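Questions I keep getting

I paint letters on walls and freight panels, and people write to me about it. I answer the same handful of emails over and over, so now they live on this page.

How did you get your name?
It came off a bus sign in Pamgate. I liked the double A and the way the G kicks out. I was 15 and didn't think much harder than that!

Do you still paint without permission?
No. My last one was years ago, and I don't miss the running. The Tikberg wall is legal and open until dusk, so I'm usually there on a Friday.

What paint do you use?
Whatever's on the shelf, mostly. I had 80 cans at one point and used maybe four colors (black, cream, two blues). Buy fewer, finish them, then buy more.

Will you do my logo?
Probably not, sorry. I did one for a shoe store in Marwat and we went through 33 versions of a letter R. I'm still tired.

Is it okay to paint over somebody?
Depends on the wall. At Wurimstead everything gets covered by the weekend and everyone knows it. On a memorial piece, never, and I don't care how good your sketch is.

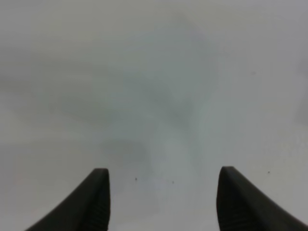
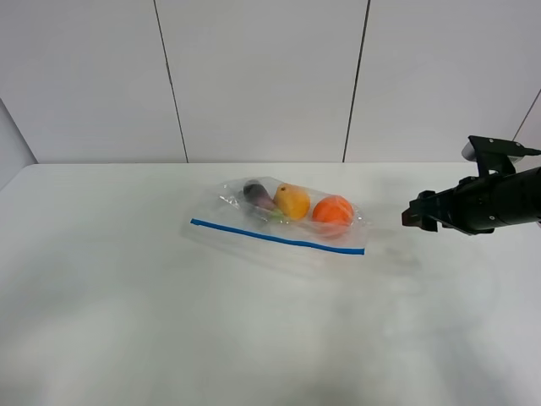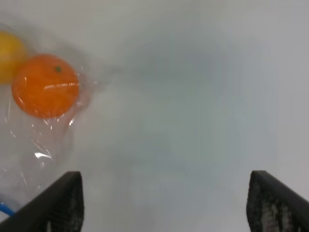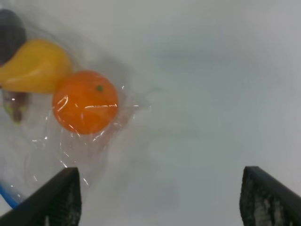 Do you keep your old sketches?
Yep, all of them. I scanned the lot in July and ended up with 1,388 pages, most of them terrible (so many arrows). I'll put the less embarrassing ones up here once I've sorted them.

Can I send you mine?
Please do, but send one or two, and tell me what you want to know about them.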